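Chapter 4

Which Camera, Which Jaw? Comparing Tools on a Suturing Task

When I started writing this chapter I had a tidy plan. I would take two grippers, put them on the same arms, run the same stitch over and over and print a table. I still have the table (it's at the end of the chapter, and you're welcome to skip to it), but the longer I worked at it the more I found myself arguing about the cameras!

So let me start with the question I ought to have asked at the beginning. When you compare two grippers on a job as small as tying a knot, what are you looking at them through? In Chapter 3 we stacked blocks, and one fixed view did us perfectly well. Thread is another matter. It's thin, it shines, it slides behind things, and a jaw that has missed it by a hair looks very much like a jaw that has caught it.

The task for the whole chapter is the one we call the Nommont stitch, after the workshop in Nommont where I first had a go at it. There's a straight cut in a rounded piece of tissue, two arms, and a length of suture thread. You pass the needle, pull through, wrap, tie and trim. I did 54 runs in all, 29 with the Clinik jaws and the rest with the Castillo pair, and the Gukix controller stayed on the same settings throughout. Please do the same if you repeat this at home or in your lab. I once changed the motion scaling halfway through a comparison and had to bin 19 runs, and I'm still cross about it.

We'll use a fixed camera and the small ones up by the jaws. Have a good look at how much of the thread you can follow in each view before you read on. 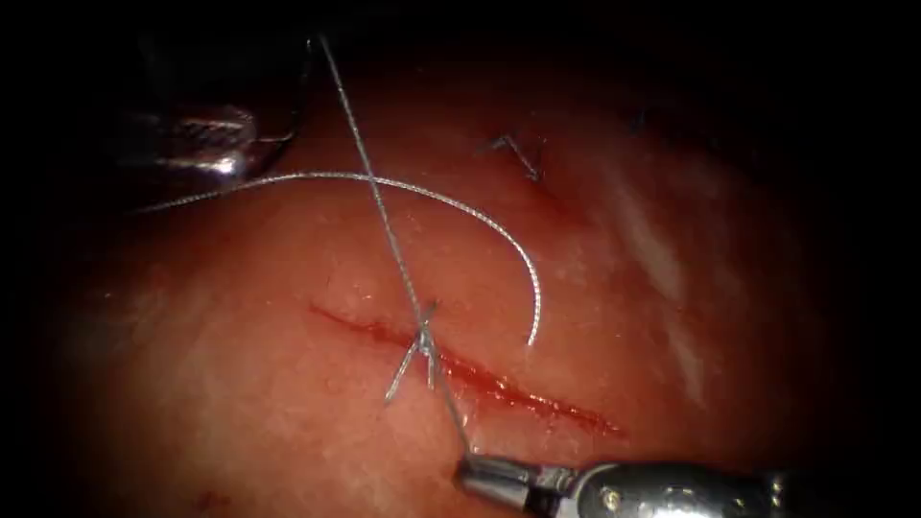

A fixed view, with one strand pulled tight through the knot.
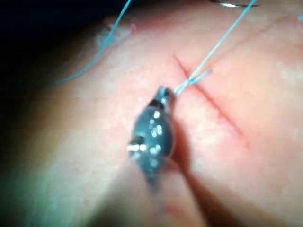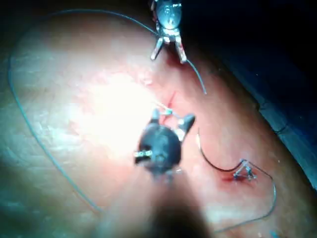
Two views from close to the jaws, both with the nearest instrument well out of focus.

Now, my own feelings on this changed as I went along. I began as a firm fixed-camera person. You get both arms and the whole cut, and you can score a run from the recording without feeling seasick. Then I tried marking the exact moment of each grasp, and I kept wanting to lean in and peer round the side of the jaw. A close camera gets you nearer, but it brings its own troubles: the instrument takes up a great lump of the view, it throws a shadow just where you're working, and one bright patch of light can wash out the surface beside it.

That matters for a fair test. Suppose one pair of jaws is slimmer than the other. Seen from up close, the slimmer pair hides less thread, so the person driving makes fewer fumbles, and you write down that it grips better. Does it? Perhaps it only gets out of the way better! Both are good things in a tool, but they belong in separate columns, and I muddled them for 2 whole afternoons before I noticed.

Before we get to any results, then, we're going to sort out three things. Section 4.1 is about lighting, which I used to leave until last and now do first. Section 4.2 covers how to write down a grasp so that another person watching the same recording would write down the same one. Section 4.3 sets out the order of runs, mixing the two pairs of jaws so that your own practice doesn't flatter whichever you try second.

You'll need a notebook, a clock that shows seconds, and more thread than you think. Cut your lengths before you switch anything on, and keep them all the same.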